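Can It Do the Dishes Yet?

Last updated: April

Eleri Morgan and I have been asking this of machines for long enough to have opinions. The vacuum at Skandura still eats socks. The shelf-stacker at the Doludton shop is very good with tins and frightened of crisps. Crockery is this page's business, and my own record with crockery is poor, so I try to be fair. 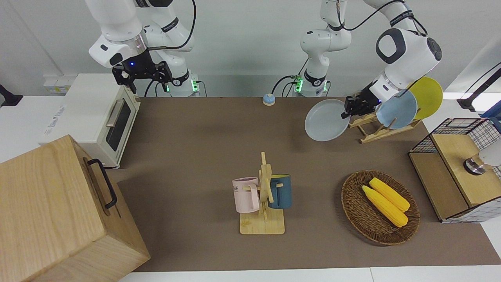
Plate duty. Light blue and yellow are in the rack, and the pale grey-blue one is in the gripper above it.

Putting a plate in a rack sounds like nothing until you write down the steps, which Ebenezer Odoi did for us, and he stopped at 17. The slots are narrow, the plate is round, and a small error in angle makes a large noise. I'd let two arms loose on my second-best plates. The mugs I would want to discuss first, and my gran's gravy boat is not available at any price.

Our verdict on dishes, for now, is "nearly, if you have the evening free". Ironing is on the next page and is much worse. Eleri has asked me to say that the shirt was mine.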